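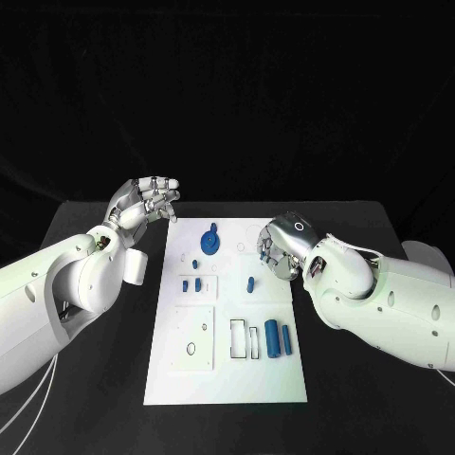 Blue parts on a white board, set out on a dark table.

Opinion | Schools and Work

September
By Yanling Lu

The Brerkance school district will decide this fall whether to keep its shop classes. The proposal before the board would close the program at Leltley High School and move its 300 students into a course taught on screens. I urge the members to vote against it.

The case for closing rests on cost. The shop needs a full-time teacher, a safe room and a steady supply of material, and its classes are capped at 30. A screen course can seat 40 and needs very little floor space. These are real savings, and a district of this size must take them seriously.

They leave out what the classes teach. A student who cuts a part too short must measure again, and learns to read a drawing before picking up a tool. Local employers, Clarnex among them, have told the district that new hires often lack this habit. Training them later is slow, and the expense falls on the worker as often as on the firm.

The district should keep the program for two more years, publish its full costs and ask former students what use they have made of it. Some 400 of them still live in the county — most could be reached by mail. The board has not yet written to them, and it should do so before the vote.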